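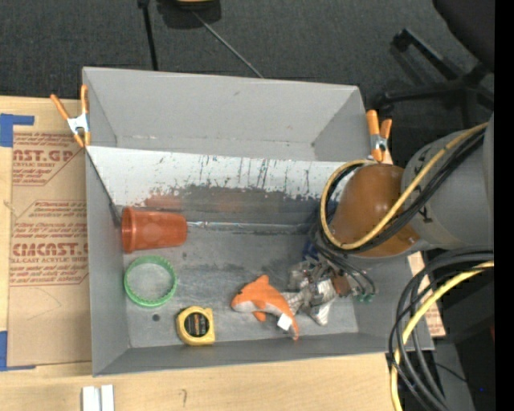
One reader of the Zuvisthorpe household pages wrote in to say that the mixed bin had defeated the whole family: every loose item in the house went into it, and the only way to find anything was to tip the lot out on the floor. Could the service set out a method that did not involve buying a wall of small drawers?

The guidance that follows is offered in response. It applies to any open-topped bin or deep tray in which toys, household tools and odd plastic items are kept together.

Before you begin

Allow one uninterrupted session. Saturday morning suits many households. You will need a table large enough to take the bin with clear space on at least one side, a damp cloth, a dry cloth, washing-up liquid and two shallow boxes. Shoe boxes are adequate.

Place the bin on the table. Working at floor level is tiring and tends to lead to items being pushed under furniture.

Step 1. Remove the contents

Take items out singly and lay them on the table. Do not tip the bin. A tape measure with a metal blade may be damaged by a fall, and small parts are easily lost on carpet.

Step 2. Separate by use

Tools and measuring items go to one side. Soft toys go to another. Cups, rings and other hard plastic pieces form a third group. An item which does not belong to any of these should go into the first shoe box, and an item which is broken should go into the second.

Do not stop to decide the future of individual items at this stage.

Step 3. Clean the hard items

Wash plastic cups and rings in warm water with a little washing-up liquid. Ridged edges hold dirt and should be gone over with an old toothbrush. Rinse and leave upside down to drain.

A tape measure must not be put in water. Draw the blade out fully, wipe it with a dry cloth and let it back slowly under control. If the blade sticks or is kinked, place it in the box for broken items.

Step 4. Clean the soft toys

Read the sewn-in label before washing. Where the label allows machine washing, place the toy in a pillowcase, tie the end and use a cool, gentle programme. Where no label remains, sponge the surface only. Reshape fins, tails and ears by hand and dry flat, away from direct heat.

Step 5. Clean the bin

Wipe the sides first and the floor last. Scratches and scuffs do not affect use and need no treatment. Abrasive powders should be avoided, as they roughen the surface and make later cleaning harder. Dry the corners thoroughly.

Step 6. Return the contents

Tools should be kept elsewhere, out of reach of young children. A kitchen drawer or a high shelf will do. Large hard toys go into the bin first, with soft toys on top. Small rings and similar pieces may be kept inside a cup or a drawstring bag.

Leave the upper third of the bin empty. If this cannot be done, a second bin is required.

Unsorted items

Keep the first shoe box for one month. Anything not asked for in that time may be passed on.

Readers may ask for the printed version of this guidance, leaflet 443, at the Zuvisthorpe enquiry desk from 9 in the morning.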